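# Wendham gets its own rulebook for bin picking

I spent a morning in November at the Wendham site, where they've just brought in a new set of house rules for the picking cells, and I came away more interested than I expected to be. (I went for the coffee, mostly. It's good coffee.)

The rules run to two sides of paper and they're pinned up by every cell. Henok Habte wrote the first draft over the summer, and Sidra Lashari, who looks after safety on the floor, took a red pen to it. What's left is short and pretty blunt. No cell runs on a new part until it has done 300 picks at reduced speed with a person watching. Every missed pick gets written down, even the ones where the arm sorts itself out on the second go. And if a part comes with a lead attached, the gripper takes hold of the body and leaves the lead alone.

That last one caused the most argument, by all accounts. Small parts with wires on them are a pain. They hook round each other, and a gripper that closes on a connector can drag the next part along with it or put a strain on the joint where the wire goes in. Mohsin Yousafzai runs the cell that handles solenoids, and he told me he'd wanted the rule for ages. "You can't see a tugged wire," he said. "It looks fine, it goes in the box, and then it's someone else's problem."

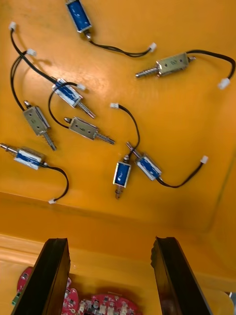 *Solenoids in the tray at Wendham, some with blue windings and some in silver housings, all with their leads and white connectors still on.*

Wendham's rules also say what should happen when the leads tangle, and I rather like how plain they are about it! The arm gets two tries. After that it backs off, stops and calls for a person, and the person has to stop the cell properly before reaching in. No leaning over while it's paused. Sidra was very firm on this point, and she said it to me again on my way out, although I'd no plans to lean over anything.

There's a bit about trays as well. They have to be one plain colour inside so the camera has a fair chance of telling part from background, and they get wiped at the start of each shift. Grip force is set for each part and kept on a card at the cell, and only two people on a shift are allowed to change it. Whoever does has to sign the card and put the old number next to the new one.

Not everyone is thrilled. Fahad Usmani, who plans the work across the site, reckons the slow running adds some 30 minutes each time a new part comes in, and there are a lot of new parts this time of year. He'd like the number of watched picks to come down for anything that's close to a part the cell already knows. Henok says he's open to that once there are enough written-up misses to look at. The log had 126 entries when I had a flick through it, a fair few of them in handwriting I couldn't read, so I'd guess they'll be at it a while.

The Flisach site is due to take on the same rules next, with a few changes for its older cells, and Tumaini Mugo is going over to train the teams there. She's asked for the page on stopping the cell to be printed bigger. I've asked to go along for the first session, and will write it up if they let me in.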